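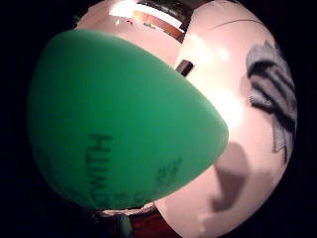 Lumarden patch 41: frame pacing on the ice map

fuvum_k
Since the patch I get a hitch every time a new wave loads on the ice map. Capped at 90 fps, shadows on medium. Other maps are fine.

Iron400
Shader cache. Delete it and let the game rebuild before you queue.

fuvum_k
Did that twice. Same hitch, same spot.

baidoo
Not the cache. The patch moved enemy spawns onto the main thread. Set worker threads to 2 in the config and it smooths out.

Iron400
That setting only affects audio. The notes from April say so.

baidoo
The notes are out of date. Test it with the frame graph on.

fuvum_k
Set to 2. Spikes are smaller, still there. Going to try without the cap.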